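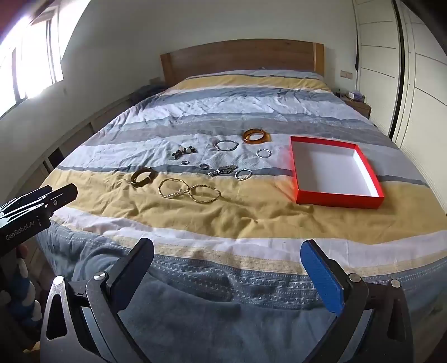 3.2 Sorting by wearers

Figure 2. Bangles and beaded pieces laid out on a striped duvet.

Sorting was done at home, by the wearer, wherever she liked. Beds were the usual choice, Godoy notes the same for Hara. We asked for one thing only: put together what you would wear together. No talk of metal or price at this stage. In Fig. 2 bangles, rings and the dark beaded cluster lie in one collection; a split by form comes up often in the Posmont homes and hardly at all in Bustos, where colour leads.

Full set: 656 pieces, 95 wearers, both towns. Broken clasps kept in. Single earrings kept in too, coded as singles (see Kamath's note on lost pairs). Pieces on loan to a sister or cousin were left out of the count but written down, as wearers often brought them up befor anything else.

Groupings were coded twice, by Medina and Vasiliu, in November. Where they differed the wearer's own word for the group was used. Twelve cases still open, all from Bustos, and left out of Table 3.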